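Cell technician, simulated kitchen arm
Skernus, 3 shifts a week

We doubt most claims about arms that look after themselves. Ours drifts. You would keep its kitchen model honest: base position, joint limits, finger closing.

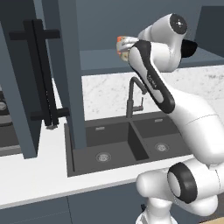 What you would do

Recheck the grip after every model change. A clean log proves little, so we want you to watch the runs.

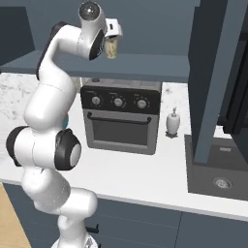
Gripper holding a small cork-like piece near the overhead shelf.

No "visionaries," please. Write to Vernon Gauthier by October.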